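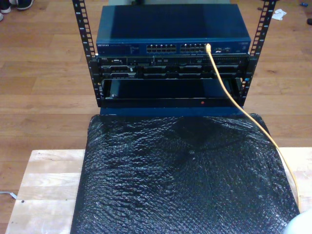 Switch on top, Dell under it, open chassis at the bottom.

Tassanee Thongdee
Recabling the small rack before it goes back to the Buchanan office. Thread, mostly so I can find my own notes next time.
12 comments 43 shares

The rack is the two-post open kind with square holes up both rails. No door, no side panels. I like working on these because you can get a hand in from any direction. The downside is every cable you route badly is on display.

Order from the top is the Netgear switch, then the Dell server, then an open chassis I haven't decided about. I had the server on top last time and the patching was awkward. Switch on top means the ports are at a height where I can read the numbers without getting down on my knees.
3 comments 4 shares

First job was taking everything out of the ports and sorting cables by length. I had a box of 84 from the last three moves. Anything with a broken clip goes straight in the recycling. A cable with no clip will stay in for months and then come out the day somebody bumps the rack.

Then the tester. I use a cheap Bristeo one with two halves and a row of lights. It won't tell you the speed but it will tell you if a pair is open or crossed, and that's most of what goes wrong with old patch cables. Nine failed. Most of those were ones I'd made up myself, so that's on me.
5 comments

Color rule for this rack: yellow goes from the switch out to the room. Black stays inside the rack. I've seen people do six colors with a legend taped to the wall. The legend always goes missing, so I keep it to two.

If you only have one color, put a band of tape at each end and write on it. Same label both ends. I write the port number and the room, nothing else.
2 comments 7 shares

Put something soft down before you start laying out cables and parts. Tabletops scratch easily and rack screws are hard on a finish. A padded sheet also stops small things from rolling off the side.
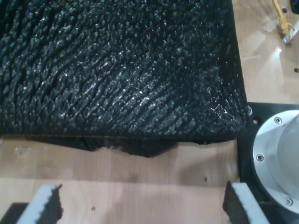
Duangjai Thongsuk: Do you pad under the whole rack or only where you put the parts down? I did a move in March with a folded blanket under one side and the thing leaned for a week before I noticed.

Both, but flat and one layer under the rack. A folded blanket is too thick. If the rack leans, the rails pull against the ears and the screws start to bind. Take the blanket out, loosen everything a half turn, let it settle, tighten again from the bottom up.
4 comments

Related, on screws. Cage nuts go in from the back of the rail with the tabs left and right. Get all of them in before you lift any equipment. Looking for the right hole while holding a server with your other arm is how fingers get pinched.

Start every screw by hand, two or three turns, before using a driver. If it won't start by hand it's crossed. I have a Tivine driver with a clutch and I keep it on a low setting for this.
6 comments 9 shares

Next part is patching. I start in the middle of the switch and work out. The cable gets plugged in at the switch first, then I let it hang and see where it wants to go before I tie anything. Leave enough slack for a loop. A cable pulled tight across the front gets in the way when you want to slide a drive out.
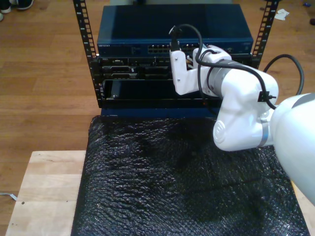
Tassanee Thongdee

Drive bays. Keep the front of the server clear, every time. If you have to unplug a network cable to get at a drive, the cable is in the wrong place.

Blank covers are worth having for the bays you don't use. They keep dust out and the air goes where it should. Mine came in a bag of mixed parts from Brilonent for $43 and half of them fit.
8 comments 4 shares

Also bought there: hook and loop ties on a roll. Cut them longer than you think. Zip ties are fine for power cords that never move. For network cables I gave up on them after cutting into a good cable trying to get one off.

Long runs are the slow part. The yellow ones have been coiled in a box for a year and they remember it. Lay each one out in a big open curve and leave it alone for a while before you route it. 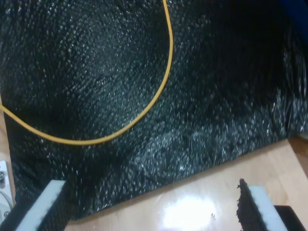 If it still wants to curl, take hold of one end and roll it between your fingers against the twist, working along the length. Don't yank it straight. A sharp kink in a network cable can stay there for good, and then you have a fault that comes and goes.

Still to do: labels on the room ends, a shorter power cord for the server, and deciding if the open chassis stays or comes out. I'm leaning toward out.
11 comments 149 shares

Last updated May 26, 2025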